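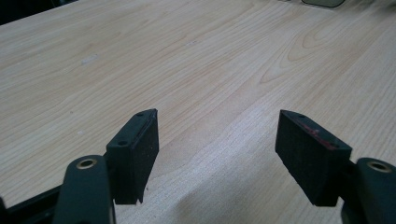

Figure 6. Gripper fingers in the open position, nothing held, over the work table.

Home | Manuals | Fosard Bench Gripper | Section 6 | Previous | Next

6. Introducing the gripper at a staffed workbench

This section applies to all Civport assembly sites where a Fosard gripper is used at a table that was previously worked by hand. It is to be read by the shift lead and by every operator assigned to the bench. Electrical installation is covered in Section 2.

6.1 Changes to the operator's duties

The gripper takes over the picking and placing of parts listed on the Song job sheet. The operator remains responsible for the bench. Duties under the new arrangement are as follows: preparing the table, inspecting the finger pads, approving the first cycle of each job, and deciding whether a rejected part is reworked or scrapped. Hand placement remains part of the operator's job for any item not on the job sheet, and operators are to keep up this skill – at least one job per shift is to be run by hand.

Cycle counts recorded by the gripper are used for maintenance planning. They are not to be used to compare one operator with another.

6.2 Before the first cycle

1. Confirm that the job sheet shown on the bench display matches the paper copy.
2. Clear all loose parts, tools and drinks from the working area.
3. Wipe the tabletop with a dry cloth. Light scuffs in the surface are acceptable. Raised splinters or dents are to be reported.
4. Open the fingers fully and press HOLD.
5. Inspect both finger pads. Look for chips along the lower edges, marks on the faces and missing screws.
6. Record the condition of each pad separately in the bench log, left and right.

Note: A small chip or a colored mark on one pad does not by itself require replacement. Enter it in the log so that the next shift does not report it as new.

CAUTION: Never place a hand between the fingers unless HOLD is lit. The fingers may close without a warning tone.

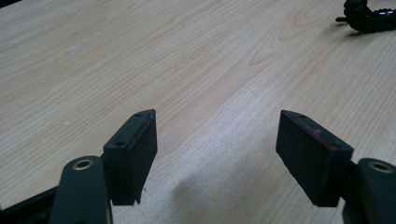 7. Check that cables and any equipment standing on the table are outside the reach of the fingers and cannot slide toward them.
8. Step back behind the floor line and release HOLD.
9. Run one cycle at reduced speed. Watch the full cycle before approving normal speed.

If the test cycle fails, repeat steps 4 through 9 once. After a second failure, return the bench to hand work and call the Ceroletti service desk. The operator does not need the approval of the shift lead to do this.

6.3 Training and handover

Each operator completes 15 hours of supervised bench time before working alone with the gripper. This time is paid at the normal rate and counts as regular work. Operators who do not wish to transfer to a gripper bench may ask to stay on a hand bench. Requests are made in writing to the site office, which replies within 25 days.

At shift change, both operators stand at the bench together and go through the log. The outgoing operator points out any new entry for the pads or the table – a written note alone is not enough.

Note: Sites that began using the gripper before 1 October 2020 may keep their existing log forms until the following January.

For pad replacement, continue to Section 7.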